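Print this page | E-mail this page

# Wheel cover placing task - Jorklow student robotics club

By Ebbe Tveit, February

## What is in the folder

The folder holds 97 recorded runs of one task, made by club members for the Quinlan student round. In each run the robot takes a plastic wheel cover and sets it down inside a taped area on a steel table. The operator drives the arm from the next room over the Plultari link, and the head camera is saved with the joint readings.

We planned 200 runs. The rest will go in a second folder if the term allows it.

## Setting up

The tape on the table gives two areas that share a side. The small one is the start area and the large one is the goal. The tape on the carpet is where the base stops. Please don't lift either, even if the corners look scruffy - the older runs depend on them. 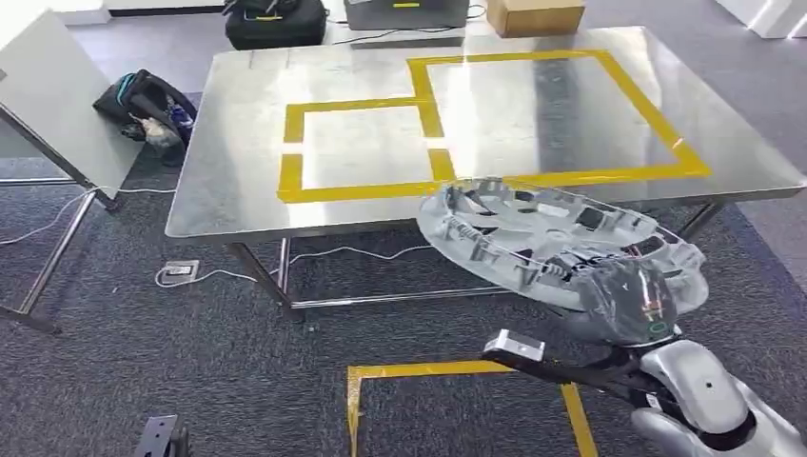
Runs are stored one per file, with a short text note beside each. The note gives the operator's initials, the result and anything odd. A run counts as good if the cover ends up wholly inside the large area and the hand has let go. Touching the tape is a miss. Malachy Mac Mathúna marked the first 50 and I marked the others, so expect small differences in how strict we were.

## Known problems

- Glare on the steel is strong in the afternoon files.
- The wrist readings drop out in 2 runs. Both are marked in their notes.
- Early notes call the cover a "hubcap". Same part.

## Using it

The Vunura viewer opens the files as they are. Other club teams may train on them for the round, but keep the misses in, and say in your entry form which runs you used. Corrections to the notes are welcome - send the file name and the line you want changed.

Contact: Ebbe Tveit, Jorklow student robotics club | © Jorklow student robotics club | Back to top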